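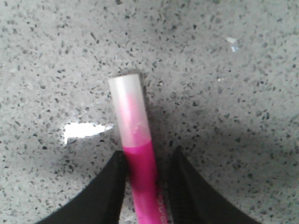
3. Die Wanderung mit dem Cillow-Kartenpaket einrichten

So, die App läuft, das Konto steht (siehe Abschnitt 2), jetzt kommt der Teil, auf den ich mich beim Schreiben am meisten gefreut habe: die geologische Karte vom Greltwood aufs Gerät holen und die Runde zum Steinbruch Carrillo anlegen. Stand dieser Anleitung ist der 12. April 2020. Falls ein Menüpunkt bei euch anders heißt, schaut zuerst nach, ob ihr schon die neuere Version habt.

3.1 Kartenpaket laden

1. Öffnet Cillow und tippt unten auf „Gebiete“. Das Greltwood-Paket steht ziemlich weit unten in der Liste, am schnellsten geht es über die Suche.

2. Wählt „Geologie und Gelände“. Das reine Wegepaket reicht für die Runde nicht, darin fehlen die Gesteinsgrenzen und die Störungslinien!

3. Prüft den freien Speicher. Das Paket braucht 1325 MB, und beim Entpacken sollte noch Luft sein. Ich habe beim ersten Mal mittendrin Fotos löschen müssen.

4. Startet den Download zu Hause im WLAN und lasst die App dabei im Vordergrund. Wenn der Bildschirm ausgeht, bleibt der Balken bei manchen Geräten einfach stehen. Dann einmal auf „Fortsetzen“ tippen.

5. Schaltet das Gerät in den Flugmodus und öffnet die Karte noch einmal. Zoomt bis auf die Parkbucht am Piddale heran. Seht ihr dort die farbigen Flächen, ist alles da. Seht ihr nur graue Kacheln, löscht das Paket und ladet es neu.

Hinweis: Im Tal des Piddale gibt es keinen Empfang. Wer den Test im Flugmodus auslässt, merkt das erst am Bach.

3.2 Höhenmesser abgleichen

6. Stellt euch an die Tafel bei der Parkbucht. Dort ist die Höhe mit 862 m angegeben.

7. Geht in „Sensoren“ auf „Höhe von Hand eingeben“ und tragt den Wert von der Tafel ein. Danach kurz warten, bis der kleine Kreis verschwindet (das dauert bei mir gern mal länger, als einem im Januar lieb ist).

8. Stellt „Automatisch nachführen“ aus. Die Funktion ist gut gemeint, springt aber unter der Felswand wild hin und her, und dann passen eure Schichtgrenzen im Profil nicht mehr zusammen.

Achtung: Der Höhenmesser arbeitet mit dem Luftdruck. Zieht Wetter auf, verschiebt sich die Anzeige, auch wenn ihr gemütlich auf dem Rucksack sitzt. Gleicht auf dem Rückweg an der Tafel noch einmal ab und schreibt euch den Unterschied auf.

3.3 Haltepunkte anlegen

9. Tippt lange auf die Karte, bis die Nadel erscheint, und wählt „Aufschluss“. Für die Runde braucht ihr 2 Haltepunkte dieser Art, alles andere könnt ihr unterwegs spontan setzen.

10. Den ersten setzt ihr an die Biegung des Baches, wo der helle Kalk auf den dunklen Schiefer trifft. Die Grenze ist in der Karte als dünne gestrichelte Linie eingetragen. Gestrichelt heißt vermutet, also schaut ruhig selbst nach, wo sie im Gelände wirklich verläuft. Genau das macht ja Spaß!

11. Der zweite kommt an den oberen Rand vom Steinbruch Carrillo. Von dort sieht man die Falte in der gegenüberliegenden Wand, und zwar richtig schön, wenn die Sonne am Nachmittag schräg hineinfällt.

12. Füllt bei beiden die Felder „Gestein“, „Streichen“ und „Fallen“ aus. Die Felder dürfen zunächst leer bleiben, nur exportieren lässt sich der Punkt dann nicht.

Achtung: Geht nicht in den Steinbruch hinein. Die Wand ist brüchig, und unter dem Überhang liegt frischer Schutt. Der Haltepunkt liegt mit Absicht oben hinter dem Zaun, und für die Falte braucht man den Abstand sowieso.

3.4 Streichen und Fallen messen

13. Legt das Gerät mit der Rückseite flach auf die Schichtfläche. Hüllen mit Magnetverschluss bitte vorher abnehmen, die verdrehen den Kompass komplett.

14. Wartet, bis die Zahl ruhig steht, und tippt auf „Übernehmen“. Ich messe an jeder Fläche mehrmals, an leicht versetzten Stellen, und lasse Cillow den Mittelwert bilden.

15. Kontrolliert die Richtung mit einem normalen Kompass. Liegt ihr weit daneben, hilft die liegende Acht: Gerät in die Hand nehmen, Acht in die Luft malen, neu messen.

Hinweis: Hammer und Taschenmesser gehören beim Messen ein Stück weg vom Gerät. Ich lege meinen Hammer inzwischen immer auf den Rucksack.

Wie ihr die Messwerte ins Profil übernehmt und als Datei speichert, steht in Abschnitt 4.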